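双臂台架左臂运行中途掉线，夹爪失力，腕部下坠，求排查思路

版块：协作臂与小型机械臂 > 故障与安全

kongzhuan_7
楼主
发表于 09:12

设备情况：Zukness 双臂台架，两条臂共用一块安装板，左右各一路总线，经 Tulel 网关接到工控机。电源和柜体是 Sellbridge 成套供的，末端电源和通信合在一根线里，沿臂体外走线。任务是把桌面后沿的杯子逐个取下，放到前面的托盘里，再原路放回，循环跑耐久。

故障现象：左臂在向后伸出、腕部翻转下探的过程中，末端关节和夹爪同时从总线上消失。网关报节点超时，150 ms 后看门狗动作，整条左臂切使能。右臂不受影响，继续把手上的动作做完。

问题出在切使能以后。这个型号只有肩部带抱闸，肘和腕没有。肩锁住了，肘和腕靠减速器的摩擦撑着，腕部往下掉，夹爪磕在桌面上。当时夹着一只杯子，离桌面 20 cm，杯子没保住，夹爪一侧指根有轻微变形，已换件。

第一次出现在第 74 个循环，之前没有任何告警。断电重启后能找到全部节点，零位正确，静态保持没有问题。再跑，又出现，间隔没有规律，但每次都在后伸下探这一段。

已经做过的：
换网关端口，左右对调，故障仍在左臂。
换网关本体，无变化。
重新压紧柜内端子，无变化。
升级 Tulel 网关固件到当前版本，无变化。
负载降到空爪，仍然出现，只是少一些。

没做过的：没有换末端线，手里没有备件。没有测末端电压。

想请教两件事。一是往哪个方向查比较省时间。二是失联以后直接切使能，这个策略本身是不是就有问题。

dianliu_huan
发表于 09:40

先测电压。末端关节和夹爪同时消失，中间的关节还在，首先怀疑末端供电跌落。这类一体关节普遍有欠压保护，Zukness 这一系我记得门限是 18 V，低于门限通信芯片一起复位，从主站看就是节点消失，和断线没有区别。

后伸下探时肘和腕同时加速，夹爪还在保持夹持力，电流叠在一起。线细、线长、接头多，压降就在这里。空爪时故障变少，也符合这个判断。

测法：在末端接插件处并一个差分探头，触发设在门限上方一点，单次触发，让它跑，等它自己掉。不要用万用表看，万用表看到的是平均值。

tuolian_gong
发表于 09:58

不同意先查电源。楼上的推论成立，但漏了一条：故障只跟姿态走。如果是电流叠加，前伸抓取托盘里的杯子时加速度也不小，为什么那一段一次都没有？

外走线的臂，腕部翻转时线要绕过关节，弯曲半径最小的位置就在接插件出口。芯线疲劳先断几股，伸直了接触上，弯过去就断开。静态测通断永远是好的，重启以后节点全在，也是这个特征。

空爪时故障少，可以解释为振动小。

先查线。把臂停在后伸姿态，使能保持，用绝缘棒拨接插件出口那一段，看网关误码计数。人不要进臂的工作范围，也不要用手拨。

kongzhuan_7
楼主
发表于 10:21

误码计数之前没看过，刚翻出来。左路有累计误码，右路为零。但计数没有时间戳，不知道是平时就有还是掉线那一下集中产生的。

补充一点，前伸段的加速度限值比后伸段设得低，这是当初怕碰翻托盘里的杯子改的。所以拿两段对比不太公平，这一点我一开始没写清楚。

dianliu_huan
发表于 10:30

那就更应该先测电压。两段限值不同，姿态相关性就不能单独拿出来当证据。

tuolian_gong
发表于 10:37

把后伸段的限值降到和前伸段一样，跑一遍。还掉，就是线；不掉，再谈电源。这个实验不用任何仪器，改一个参数的事。

lingwei_piao
发表于 11:05

两位说的是故障原因，我说第二个问题，我认为这个更要紧。

通信超时以后切使能，对带全轴抱闸的臂是合理的，对只有肩部抱闸的臂不合理。切使能等于让肘和腕自由下落。换成人手在下面整理杯子，后果就不是换一根指头了。

应当区分两种情况：
仅末端节点失联，其余节点正常：其余关节转入减速停止并保持位置，夹爪端由关节本地逻辑维持最后一次的夹持指令。
整路失联：各关节由本地固件执行受控停止，再落抱闸。

Tulel 网关的默认配置是任一节点超时即全路切使能。默认值偏保守，前提是它假定你每个轴都有抱闸。手册里写了这个前提，在附录里。

anquan_jisuan
发表于 11:26

对楼上的做法有保留。

末端节点失联，主站就不知道腕部的真实位置和力矩。这时候让其余关节带电保持，等于在缺少反馈的情况下保留驱动能量。做风险评价时，保留能量和失去支撑都是危险源，要比较哪一个后果更重，不能直接说切使能不对。

楼主这台是有围挡的工位还是开放工位？人会不会在使能状态下进入？如果不会，下坠造成的只是财产损失，切使能完全可以接受，换个软一点的垫子都行。如果会，那么要解决的首先是人为什么能在使能状态下进去，参数改成什么样都不能代替联锁。

lingwei_piao
发表于 11:34

财产损失也是损失。耐久台架每掉一次换一次指根，数据断一次，试验就没法做下去。

另外减速保持不需要末端反馈，肩和肘自己有编码器，停在原地即可。腕部失联后它本地固件怎么处理，才是要问厂家的。如果本地固件也是超时断力矩，那上位怎么改都救不了腕，最多救肘。

kongzhuan_7
楼主
发表于 11:50

工位三面有板，前面敞开，没有联锁。目前规定是手动模式断使能后才能伸手取放杯子，靠人遵守。这一点我承认做得不够，已经停用自动循环，等联锁装上再恢复。下面的测试都在急停边上有人的情况下单步做。

先按 10:37 那条改限值，再测电压。

kongzhuan_7
楼主
发表于 14:48

限值实验做完了。后伸段降到与前伸段相同，掉线照旧，位置还是下探段。电源的嫌疑降低，但探头我还是接上了。

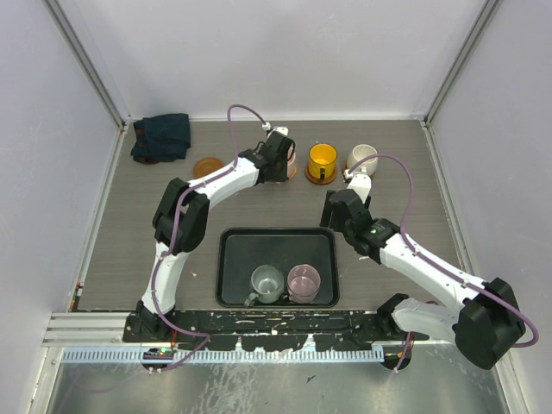 探头接好后抓到一次掉线，过程比较清楚。末端电压在掉线前没有缓慢下沉，是直接断到底，中间有几次短促的通断，像触点弹跳。电源跌落不会是这个形状。再对走线，左臂的紫色线缆从夹爪上方绕一个圈，沿臂体走，再顺着下面那根白色连杆垂到底座，到前沿附近还卷着一段；腕端只靠夹爪上方那个白色小接插座把线固定住。也就是说腕部翻转时，绕圈那一段的弯曲和扭转都由接插座出口承担，圈本身没有另外的夹持点。右臂的线从腕部拱起，转到右边再沿连杆回来，弧度看上去顺一些，不过也是外走线，不能说它就没事。

另外有一个现象：掉线后腕部下坠的过程中，电压有一次自己恢复了，随后又断。恢复的那一刻节点重新上线，但主站已经切了使能，没有再使能，所以没有引起动作。这一点我觉得要单独讨论。

dianliu_huan
发表于 15:06

波形是断续，我收回电源的判断。

不过请顺便把掉线之外的正常段也看一下，记录最低值离欠压门限还有多少。接触电阻升高的时候，断线之前会先表现为压降变大，这个量可以拿来做预警。左右臂同姿态各记一组，差值比绝对值有用。

tuolian_gong
发表于 15:15

绕在夹爪上方的圈留得太随意。圈的作用是吸收腕部转角，前提是圈的两头都要固定，让形变均匀分布在圈上。现在一头是接插座，另一头大概滑到哪里算哪里，每次翻腕，弯折点都落回插座出口。

整改按这个顺序：
先换线。已经弹跳的线不要修，剪短重压也不要，断股的位置看不见。
接插座后面加一个应力释放夹，夹在护套上，不要夹芯线。
圈的另一头固定在上连杆，固定点到插座之间的自由长度，以翻腕到两个极限时都不绷紧为准。
垂到底座的那一段收起来，不要让它卷在前沿，臂往前收的时候会带到。

线的话，Blomqvist 有高柔的复合线，耐扭的那一系，不要买拖链专用的。拖链线只考核弯曲，不考核扭转，装在腕部寿命反而短。

baxian_lao
发表于 15:29

插一句，右臂那根也不太放心。线从杯子前面横过去，夹爪在杯子边上作业，线垂得再低一点就会刮到杯沿或者被手指夹住。勾住以后，编码器看不出异常，直到线被拽出来为止。

我们这边出过同样的事，线被夹进指缝，关节力矩没到碰撞门限，插头先出来了，表现和楼主的掉线一模一样。所以左臂也不能只按疲劳断股下结论，被拉扯过一次的插座，针脚退位，同样会弹跳。

tuolian_gong
发表于 15:37

有道理，但两者拆下来就能分辨。针脚退位在插座端面能看到高低不齐，断股则是端面正常，拉弯护套时电阻变。楼主拆的时候两头都拍一下，线和座一起换，免得只换一半。

anquan_jisuan
发表于 15:52

回 14:48 最后那一段。电压自恢复、节点自动重新上线，这件事比掉线本身严重。

请确认两点。
一，主站切使能以后，是否必须人工复位才能再使能。如果上位程序里有自动重连加自动使能，断续接触就可能让腕部在下坠途中重新得电，并且按掉线前的目标位置去追。位置差已经积累，追的那一下会很快。
二，关节本地固件上电后的默认状态是失力还是保持。两种都可以接受，不能接受的是沿用上一次指令。

我不赞成 lingwei_piao 前面提的夹爪维持最后一次夹持指令，理由也在这里。断续供电下，维持和恢复的边界很难定义。

lingwei_piao
发表于 16:10

夹爪维持的前提是供电还在、仅通信断。供电断了就谈不上维持。固件应当用上电标志区分这两种情况：有过复位，就进失力待命；没有复位，仅丢帧，才维持。这个边界是能定义的，只是要看厂家有没有做。

自动再使能我同意禁掉，没有争议。

kongzhuan_7
楼主
发表于 16:33

查了程序。重连是自动的，使能是人工的，但是有一个例外：耐久脚本里有一行，在循环开始处如果检测到未使能，会自动发一次使能。掉线时脚本卡在动作等待里，没有走到循环头，所以没触发。如果哪天有人给动作等待加了超时跳过，就会触发。这一行已删，改为报警退出。

问了 Zukness 的技术支持，答复是：关节上电后默认失力；仅丢帧时也断力矩，当前固件不区分。肘关节有一个可选参数，切使能时短接绕组做动态制动，出厂关闭。打开以后下坠会变慢，但不能停住。

lingwei_piao
发表于 16:41

打开它。腕如果也有这个参数，一起打开。动态制动不依赖通信，失联时照样有效，正好补上你没有抱闸的轴。注意断电的瞬间是否仍有效，有的做法要靠控制电维持短接，那就只在切使能时有用。

anquan_jisuan
发表于 16:55

可以打开，但不能当作安全功能写进评价，厂家没有给出性能等级。评价里仍按失去支撑处理。

kongzhuan_7
楼主
发表于 次日 10:05

更新。

线和座都拆了。插座端面针脚平齐，没有退位。护套外观完好，出口处弯折时，电源正极那一芯电阻跳变，剖开后断股位置在插座出口后面很短的一段，其余芯线正常。通信线没有断，误码是供电弹跳时带出来的。疲劳断股这一条成立，拉扯这一条在左臂上没有找到证据。

右臂同位置弯折，电阻稳定。仍按消耗件处理，和左臂一起换。

动态制动打开后，在同样高度、空爪、手动切使能试了，腕部仍会落到桌面，速度明显变慢，指根没有新的变形。断电情况下无效，和 16:41 那条担心的一致，它确实靠控制电维持。

目前参数：看门狗时间不变；仅末端失联时肩肘减速停止并保持，但加了条件，联锁门关闭才允许保持，门开则全路切使能。联锁没到货，所以这个条件现在恒为切使能，自动循环继续停用。

anquan_jisuan
发表于 10:22

这个处理可以。门信号走硬线进安全继电器，不要经 Tulel 网关转。网关只读状态用于选择停止方式，不参与切断。

dianliu_huan
发表于 10:31

正常段的最低电压记了没有？

kongzhuan_7
楼主
发表于 10:48

旧线左臂掉线前一段的波形存了，右臂的还没记。换上新线以后左右各记一组，作为基线，以后按周期复测。左臂旧线在正常段的最低值高于欠压门限，余量不大，等右臂数据出来才能判断其中有多少是断股引起的。

baxian_lao
发表于 11:02

右臂那根从杯子前面过的线，换线的时候顺手往连杆一侧收，别等它勾。抓取点离线最近的那个姿态单步走一遍，看间隙，两条臂同时到后沿的姿态也要走。

kongzhuan_7
楼主
发表于 11:15

收到，列进换线后的检查项。Blomqvist 的线已下单，耐扭那一系，护套外径比原来的粗一点，插座后面的夹子要重新选，旧夹口放不进去。到货装完再来更新。

tuolian_gong
发表于 11:24

外径粗了，绕圈的自由长度要重新量，别照旧长度剪。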